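Opinion › Technology › Mergers
Bestholm's purchase of Watis deserves a harder look

Bestholm has agreed to pay $342 million for Watis, a messaging service for small retailers that reported $9 million in revenue last year. The board of Bestholm describes the price as an investment in reach. Shareholders are entitled to ask what kind of reach, and on what terms.

The case for the deal rests on the 183 cities where Watis merchants now take orders by chat. Those merchants pay little or nothing. Bestholm expects to sell them payment and delivery tools – a plan that assumes they will stay once fees appear.
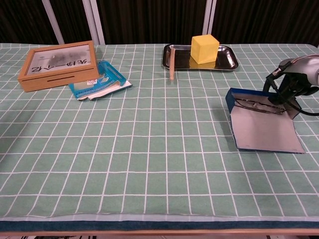 Experience in this market suggests caution. When Gorkenetti bought the ordering service Đoàn, it promised to keep the basic product free. Charges followed within two years, and many shop owners went back to the telephone. The purchase was later written down by $300 million.

Bestholm may well do better. Its payment business is sound and its engineers are respected. It has not, however, published a fee schedule, nor has it said whether customer records held by Watis will be merged with its own. Regulators should require answers to both questions before the June vote, and the larger pension funds should withhold their support until those answers are in writing.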